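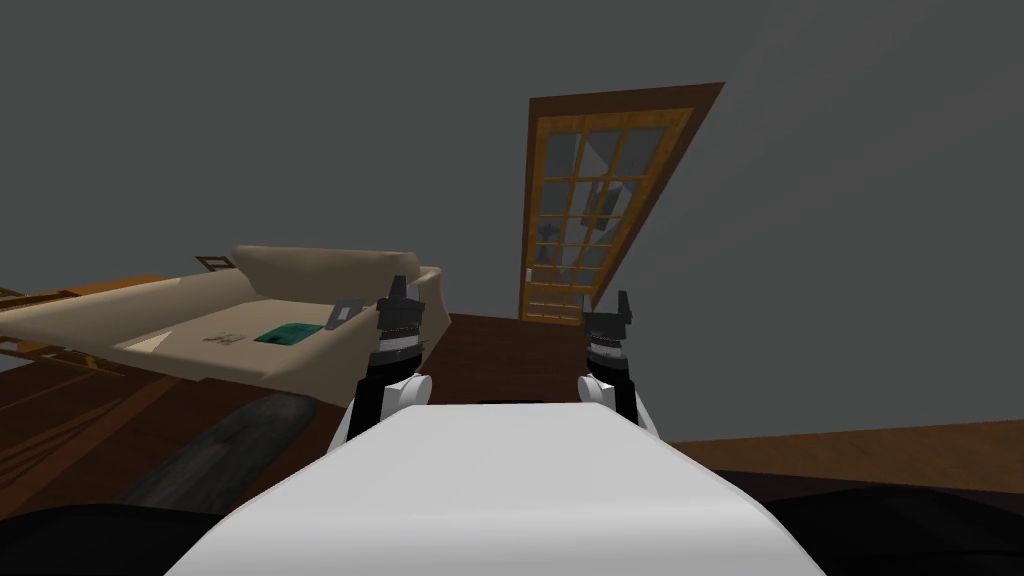 By Maxine Merrick, operations columnist
March 21, 2025

Most of the equipment budgets I read for two-armed robots start with the arms. I think they should start with simulator time. In February, Herkura asked me to look over a plan that put 3000 practice runs on hardware it had not bought yet. I told them to move the runs into software and hold the purchase order. 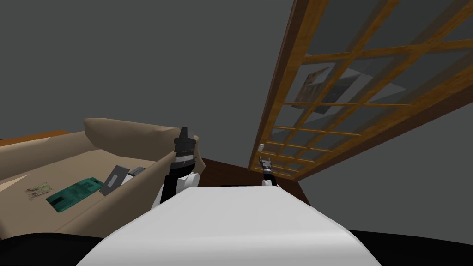

Both grippers open in a simulated living room.

Elmarie Jacobs, who manages purchasing there, objected that a rendered room won't show you how parts wear out. She is right, and the plan still needs money for spares – I would fund 200 hours of real testing before signing for a second unit. But reach, floor space and gripper choice can be argued over on a screen first, while changing your mind is still cheap. 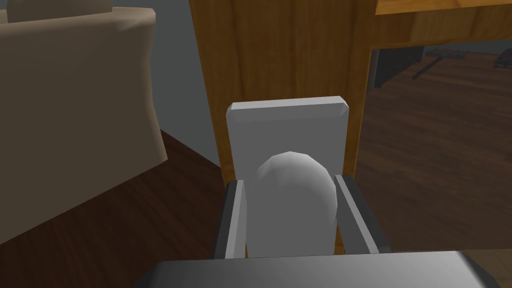
What to put in the budget

Give the simulation its own line, with a named person and paid hours. Price the grippers separately from the arms. Leave the second unit for year 2.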